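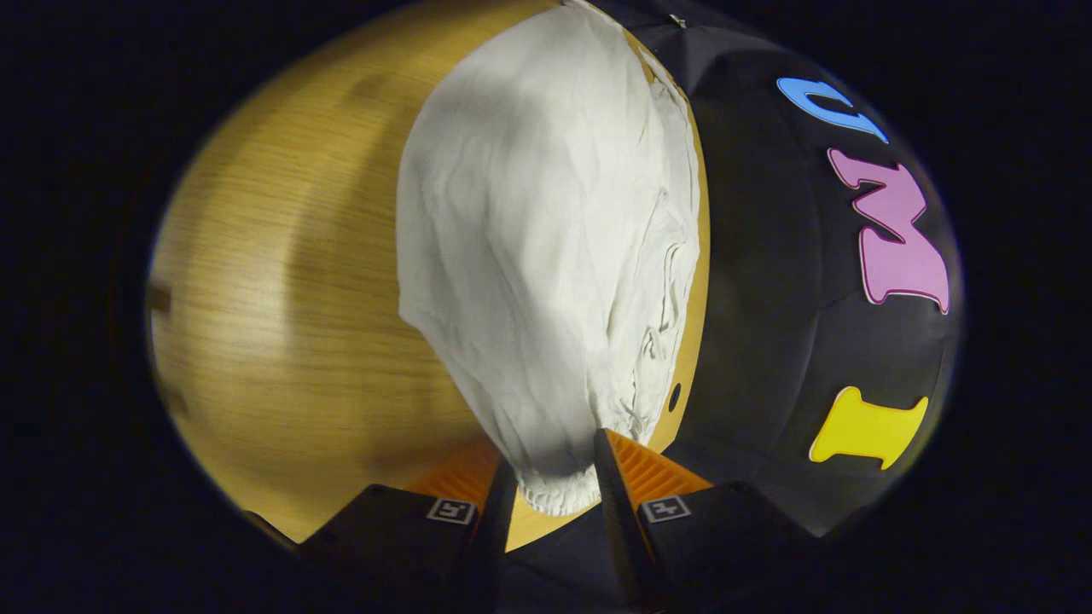
Andetti Hunach
Section 4 of the working paper "Expansion Schedules and Home Advantage in the Larnik League"
Last updated: Saturday, December 16, 2023

4. Home advantage in the first seasons of new clubs

Figure 4. A white garment with a ribbed hem or cuff, on a light wooden tabletop.

4.1 The question

Section 3 showed that clubs joining the Larnik League lose more often than established clubs in their first two seasons. That result is not surprising and matches what has been reported for other baseball leagues. This section asks whether the losses are spread evenly between home and road games. If new clubs are simply weaker, their home and road records should both drop by a similar amount. If travel and unfamiliar parks matter, the road record should drop further.

4.2 Games included

We used the 28 clubs that entered the league after the first round of expansion. Each club contributes its first two full seasons. A season had to include at least 10 home series to be counted, which removed one season for the club at Gatti, where the park flooded in July and most of the remaining schedule was moved to other cities. The other Gatti season was kept.

Games played at neutral sites were dropped. So were games stopped before the fifth inning, even where the league later ruled them official. Doubleheaders were kept as two separate games. We looked at whether the second game of a doubleheader behaved differently and found no pattern worth reporting.

Box scores came from the league office for the later seasons and from newspaper files for the earlier ones. Where the two sources overlapped they agreed on the winner in every game. They sometimes disagreed on hits and errors, and we do not use either of those here.

4.3 Results

New clubs won more often at home than on the road, as nearly all clubs do. The gap between the two was wider for new clubs than for the established clubs they played against. Most of the added gap came from the road side. At home, new clubs were only a little worse than the league as a whole, and several of them finished their first season with a winning home record.

The pattern was strongest early in the first season. On opening road trips new clubs lost most of their games and were often well behind by the middle innings. By the second half of that season the road record had recovered somewhat, and in the second season the gap was close to the league figure.

Run scoring tells a similar story with one difference. New clubs allowed more runs on the road than at home, but they scored at nearly the same rate in both places. The road problem in these data is therefore a pitching and fielding problem. We did not expect this. Our earlier draft assumed that hitters would have more trouble with unfamiliar parks, and the wording of Section 2 still reflects that view in places.

4.4 Distance and park size

We next split road games by the distance traveled since the previous game. Trips longer than 400 miles were treated as long. New clubs did slightly worse after long trips, but so did established clubs, and the difference between the two groups was too small to separate from chance.

Park size had a clearer effect. New clubs gave up more extra-base hits in parks with deep outfields, and the effect faded over the first season. One reading is that outfielders needed time to learn where to stand in each park. Another is that managers changed their outfielders during the year. Roster records for the early seasons are incomplete and we cannot choose between these readings.

4.5 Limits

The sample is small once it is divided by season half and park type, and 5 of the clubs shared a park with another team, which blurs the meaning of a home game. Leaving those clubs out does not change the direction of any result above, though the park size effect becomes weaker. Attendance was not used, as the early counts mix tickets sold with people through the gate. Section 5 returns to the shared parks and treats them as a separate group.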